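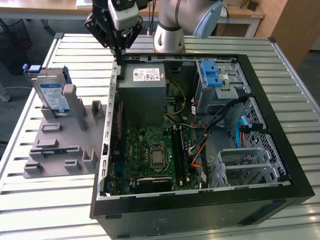 Before You Open the Case

Shut the computer down from the menu and wait for the fans to stop. Switch off the power supply at the back if it has a switch, pull the power cord, then hold the front power button in for a few seconds. Unplug the monitor, keyboard, network cable and anything else still attached.

Lay the tower on its side with the removable panel facing up. A table is better than the floor. You will be leaning over it for a while, and screws dropped on carpet are hard to find.

This guide covers an older Dell tower of the kind we get from office clearances. The steps are much the same for other makes, but the latches and drive brackets will differ. It was written for the Padska refurbishing course and replaces the handout dated August.

What You Need

A medium Phillips screwdriver
A flashlight or desk lamp
A wrist strap, or bare metal on the case that you touch often
Masking tape and a pen
A small dish for screws
A soft brush and a can of compressed air
Isopropyl alcohol and lint-free cloth, if you plan to take the processor out

The Edham kit sold at the front desk has all of this except the alcohol. It costs 17 dollars, and most of that is the screwdriver set.

Step 1: Find the main parts

Take the side panel off and look before you touch anything. The power supply is the big gray metal box with the wires coming out of it. The large green board is the motherboard. The silver square held down by a metal frame is the processor, and the memory slots are the long narrow ones close to it. Drives go in the metal cages, and on this kind of case the blue plastic parts are there to be pressed or pulled by hand. You should not need a tool for those.

Step 2: Mark the cables

Put a flag of masking tape on every cable you are going to unplug and write where it goes. Many cables already carry a white factory label. Leave it on and put your tape next to it.

Pay most attention to the SATA cables. They are thin, flat at the ends, and any one of them will fit any SATA port. The computer may look for its startup drive on one particular port, so note the color of the port as well as the color of the cable.

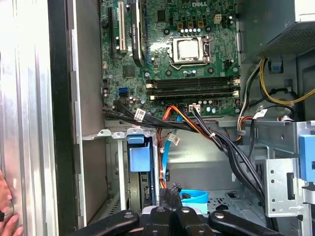 Motherboard and drive cage with the side panel off. The blue and black SATA ports are toward the left.

Step 3: Unplug the drives

Each hard drive has two connections, one wide for power and one narrow for data. Hold the plastic plug and pull straight back. If the plug has a metal clip, squeeze it first. Never pull on the wire itself — the plug can crack and leave part of itself in the port.

Squeeze or lift the blue plastic handle, depending on the bracket, and slide the drive out. Set it down flat. If the bracket comes out with it, keep the two together.

Our shelf label for a bare drive bracket is 3746. Write that number on the work sheet if yours is broken or missing, and one can be pulled from stock.

Step 4: Take out the expansion card

Not every machine has one. If there is a card, release the catch or screw at the back of the case. Some slots also have a small lock at the far end, which has to be pressed down before the card will move. Hold the card by its edges and lift evenly. Rock it slightly end to end if it is stiff, but never side to side.

Step 5: Take out the memory

Push down the latches at both ends of the slot. The module will rise a little. Lift it out by the short edges and put it in an antistatic bag.

Write down which slots were in use. When you put the modules back, the notch in the bottom edge has to line up with the key in the slot. Press until the latches close by themselves.

Step 6: Clean

Start with the power supply grille and any vents in the metal, where dust packs in the hardest. 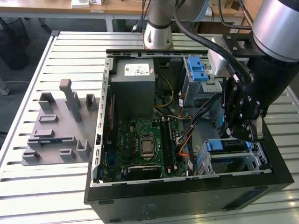 Use short bursts of air and keep the can upright. Hold fan blades still with a finger while you blow, and use the brush on anything that does not come loose. Do not use a household vacuum inside the case.

Leave the power supply closed. There is nothing in it for us to clean, and it can hold a charge after the cord is out. If it rattles or smells burned, replace the whole unit. The Stanov replacements on shelf 80 fit most of these towers, but check the screw holes and the plugs first.

Step 7: Put it back together

Work in reverse: memory, card, drives, cables. Read your tape flags as you go and peel each one off once the plug is in. Tuck the wires clear of any fan and away from the edge where the panel closes.

Connect only the monitor, keyboard and power for the first start. If the machine beeps and shows nothing, turn it off, unplug it and reseat the memory. If it starts but finds no drive, check both ends of the SATA cable.

Finished machines go on the Intarasuk rack with the work sheet taped to the top.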